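Re: [linen-room] Folding surface for knits, revised steps

The surface in use at Zostema this month is a green fabric sheet over a low platform, clipped along the top edge.
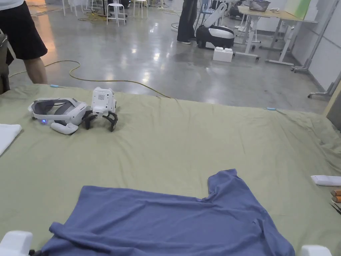
1. Surface

Pull the sheet toward you from the clipped edge before each batch. Two clips hold the top well enough, but the sides creep, and once the cloth has bunched on the right a shirt will pick up the ridge when it is turned. I have stopped smoothing between single pieces. Every ten minutes is enough on cotton.

2. Laying out

Hem away from you, neck toward you. Flatten the body first and the sleeves second. A sleeve left standing is easy to correct at this stage. A diagonal fold in the body is harder, as it hides under the first side fold and shows up again on the stack. Lift the side seam, hold it taut, lower it.

3. Folding

Sides to the center line, sleeves back on themselves, then hem to neck in 4 passes for the Vadach bins. The Mazza bins are deeper and take one pass fewer.

On the question quoted below:

> We ran the old method through June and logged 3162 shirts, of
> which 2764 went into the bins without a refold. The rest were
> mostly creased across the chest. Is the sheet worth the trouble?
> Our people say the bare top is faster, and the Jiker boards we
> bought sit in a drawer. Also, which way round do you lay the hem?

The bare top is faster per piece. It also lets a light knit slide when the hem comes over, and I would look there first for your chest creases. Try the sheet on one station for a week and log refolds separately for it, same shirts, same shift.

Keep the Jiker boards for dress shirts. On T-shirts they leave a hard edge at the shoulder — worse on anything over a large — and the board has to be drawn out before the last pass anyway.

Hem direction is covered in step 2. If your bins are filled from the far side, reverse it and leave the rest alone.

Clip spacing for wider platforms is still open. We have only tried the one width.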